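What an open day should show
Opinion

By Gareth Kershaw

I went to the Tesberg open day because my brother-in-law had a spare pass and I had the day off. I used to run a packing line and I have sat through a fair number of automation demonstrations. Most of them are the same. A large arm behind a fence moves a part from one tray to another, very fast, and a man in a branded polo shirt tells you how many times an hour it can do so. You nod and collect a pen.

The first hall was like that. Brudura had the biggest stand and the loudest music. Their machine stacked identical boxes on a pallet and then took them off again. It did this well. I have no complaint about the machine, but I learned nothing from it that I could not have read in the leaflet.

The part worth the train fare was upstairs, where Sendis had put on a session about teaching robots to handle ordinary things. There was no fence and no music. A person holds a gripper in one hand, with a camera fixed to it, and does a small job with it. The recordings are used to train a robot to do the same sort of job later. We had a short talk, then a look at recordings, then a turn each with the tool. There were 23 of us and one tool, so the turns were brief.

My view is that this is the kind of thing open days ought to be showing, and that most firms get it the wrong way round. They show the finished cell, with everything fixed in place, and hide the work that went into it. The work is the interesting part, and it is also the part a buyer should be asking questions about.
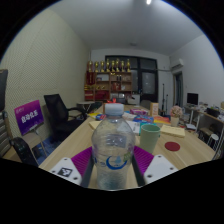
Page last changed: Wednesday, May 10, 2023

Take the water bottle. It is clear, the plastic is crinkled, and it has to be held between two pads without being crushed or dropped. The table behind it has papers on it, a cup, a coaster, flowers in a pot, boxes standing and lying about. That is how a table looks when people use the room. A pallet of identical cartons tells you very little about how a machine would get on there.

I had my turn with a paper cup. It is harder than it looks. You lose the feel of the thing as soon as there is plastic between it and your fingers, and I squeezed too hard the first time. The woman running the session said people usually do, and that the slow, careful attempts tend to be more use than the quick ones. We were told that one simple job had taken 299 recordings before they were content with it. I would have liked that number printed on the wall downstairs.

Someone from Fuchs asked whether all this was worth it when a person can pick up a bottle with no training at all. It was a fair question and it got a fair answer, which was that for some jobs it is not, and that they had turned work away for that reason. I trusted the rest of the talk more after hearing that.

I do have two complaints. The session lasted 25 minutes and should have been an hour. And there was very little said about the people who do the recording. It is repetitive hand work. I am 57 and my wrist was sore by the evening after a few goes. Anyone doing it all day needs proper breaks and a say in how the tool is made - the weight of it especially. I asked about this and was told it was being looked at. I have heard that phrase before on a factory floor.

Still, if you are sent to one of these events by your firm, go upstairs first. Ask how many attempts a job took, who made them and what happened to the bad ones. The palletiser will still be running when you come down.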